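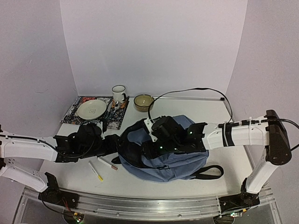

Gisela Huenchumán

September has me completely in love with backpacks again! I know, it's a bag. But a plain blue-gray one with black straps goes with every jacket in the house, and it looks just as good flopped on its side as it does on a hook.

What I really want to talk about, though, is the after-school table. Ours used to be a heap. Now the placemat goes down first (the busier the pattern the better, it hides crumbs like a dream), then a plate, a spoon and an enamel mug with a dark rim. I adore enamel mugs. I've dropped mine down the back steps at Skurnham more times than I'd like to admit and it still makes perfect cocoa.
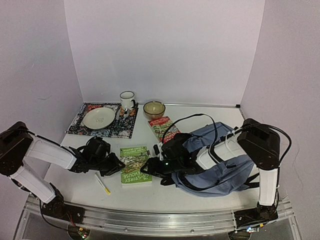 Then come the books, and oh, the Treehouse books! My friend Ilir Halilović lent us The 65-Storey Treehouse and I read 83 pages standing up in the kitchen while the pasta went soft. Every page is crammed with drawings. I keep a pen close by for the reading log, and a little amber glass bowl for grapes or pretzels.
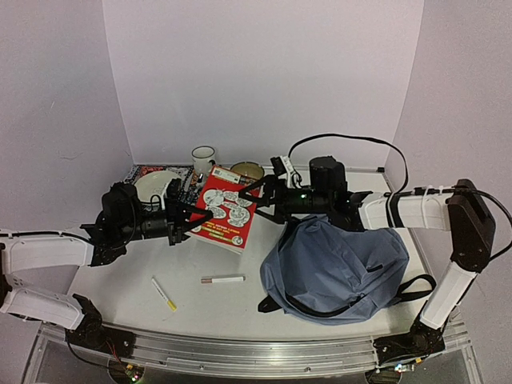 Library books get their own spot in the bag, flat against the back, so the corners stay nice. Snack first, then 10 minutes of reading, then we pack for the morning. Tonight it's cocoa again, and I'm starting chapter two without the kids.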